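Zwei Arme, ein Tisch und ganz viel Geduld

Puh, der Mai 2025 rast an mir vorbei, und ich habe euch immer noch nicht von unserem Projektkurs erzählt! Dabei hatte ich das im April groß angekündigt. Also los, bevor das Semester rum ist.

Wir sind 4 Leute, unser Team heißt Bokeletti (fragt nicht, der Name stand irgendwann im Anmeldeformular und ließ sich nicht mehr ändern), und unsere Aufgabe klingt erst mal harmlos: Zwei Roboterarme sollen zusammen ein Geschirrtuch falten. Ein Geschirrtuch! Das kann meine Nichte, und die geht noch in den Kindergarten. Unser Betreuer Eskil Westerberg hat bei der Vorstellung nur freundlich gelächelt und gemeint, wir sollten mal mit dem Greifen anfangen. Inzwischen verstehe ich das Lächeln.

Stoff ist nämlich gemein. Ein Würfel bleibt ein Würfel, egal wie man ihn hinlegt, aber so ein Tuch sieht jedes Mal anders aus. Mal liegt die Ecke oben, mal drunter, mal wirft es eine Falte, die unser Programm für eine Kante hält. Jennylyn Samonte aus meinem Team hat deshalb einen ganzen Nachmittag lang nur an der Eckenerkennung geschraubt, während ich mich um die Greifer gekümmert habe. Also darum, wie weit sie zugehen, wie fest, und wie hoch über der Tischplatte sie stehen bleiben, damit nichts über das Holz kratzt. Schöner Tisch übrigens, ich würde ihn sofort in meine Küche stellen.
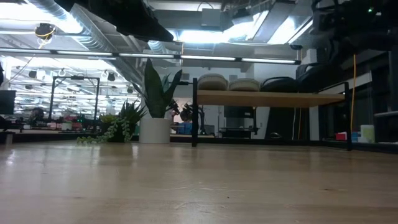
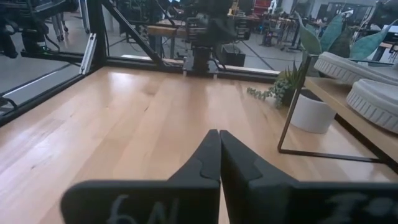 Was mich am meisten Zeit gekostet hat, war die Nullstellung. Wenn »geschlossen« im Programm nicht genau das ist, was die Finger unter »geschlossen« verstehen, dann rutscht der Stoff einfach durch. Eine Fingerspitze ein winziges bisschen schief, und schon ist der Zipfel weg. Ich habe das gefühlt hundertmal neu eingestellt und zwischendurch ernsthaft überlegt, ob ich nicht doch lieber den Datenbankkurs hätte nehmen sollen.

Dann kam der Durchlauf, bei dem es plötzlich ging – linke Ecke gefasst, rechte Ecke gefasst, hoch, rüber, ablegen. Schief wie nur was, aber gefaltet! Wir haben so laut gejubelt, dass aus dem Nebenraum jemand nachgeschaut hat. Danach wollten wir es natürlich genau wissen und haben 70 Versuche hintereinander gemacht. 41 davon haben geklappt, wobei »geklappt« bei uns heißt, dass das Tuch am Ende in der Mitte umgeschlagen ist. Bügelfertig ist etwas anderes.

Am Kursende gibt es noch einen kleinen Wettbewerb gegen die anderen Gruppen. Team Cotirov hat sich Becherstapeln ausgesucht und ist leider richtig gut, und bei Dritunow sortieren sie Schrauben und verraten uns kein Wort. Jennylyn will bis dahin auch noch ein kariertes Tuch ausprobieren. Ich bin dagegen, die Karos bringen unsere Eckenerkennung komplett durcheinander, aber sie hat das Tuch schon gekauft.

Falls jemand von euch Erfahrung mit Stoff und Greifern hat (Gummi auf die Fingerspitzen, ja oder nein?), schreibt mir das bitte unbedingt in die Kommentare! Morgen bin ich wieder im Labor und stelle die Nullstellung neu ein.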